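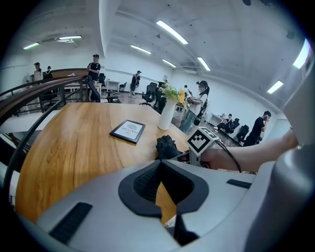 Negin Rahimi

2 min read

Last updated May 2026

The Grituvdale Public Library will change its lending rules at the start of the summer term, and readers of this blog have asked for an account of what the change involves. I have held a card there for most of my adult life and attended both of the public meetings. The views below are my own.

Under the present rules, a book is lent for three weeks and may be renewed twice. Late items carry a daily charge. Under the new rules, the daily charge is withdrawn for all books and recordings. A borrower whose item is more than 60 days late will be billed for a replacement, and the bill will be canceled if the item is returned in fair condition. Cards that were blocked on account of unpaid charges will be restored. The library's notice puts the number of such cards at 1,211, a high figure for a town of this size.

I support the withdrawal of charges. The sums collected were small, and a good deal of staff time was spent collecting them. At the first meeting, a parent from the Nollby side of the river stated that her family had stopped visiting after a single lost picture book. Several others gave similar accounts. The branch manager confirmed that children's cards made up a large share of those blocked.

I am less certain about the limit on reservations. Each borrower may now hold no more than eight at one time, where previously there was no limit. Reading groups will find this difficult. The Malabanan Street group, to which I belong, reserves its copies under one card and shares them among the members - an arrangement the desk has always accepted. A separate card for groups was proposed at the second meeting and was received politely. It does not appear in the final text.

The reading room on the upper floor is also affected. It will close at six on weekdays, and the local history shelves will move downstairs to the former periodicals area. The Jurkska papers, which include farm account books and about 100 letters, will be available by appointment only. Requests are to be made in writing two working days in advance. Researchers who travel from outside the county should take note of this, as the earlier practice was to bring the boxes out on request.

A review of the new rules is planned for October. Written comments may be left at the front desk or sent by mail, and I would encourage members of reading groups in particular to submit them. My own letter concerns the group card and the evening hours. I will post the reply when it arrives.

4 comments
11 shares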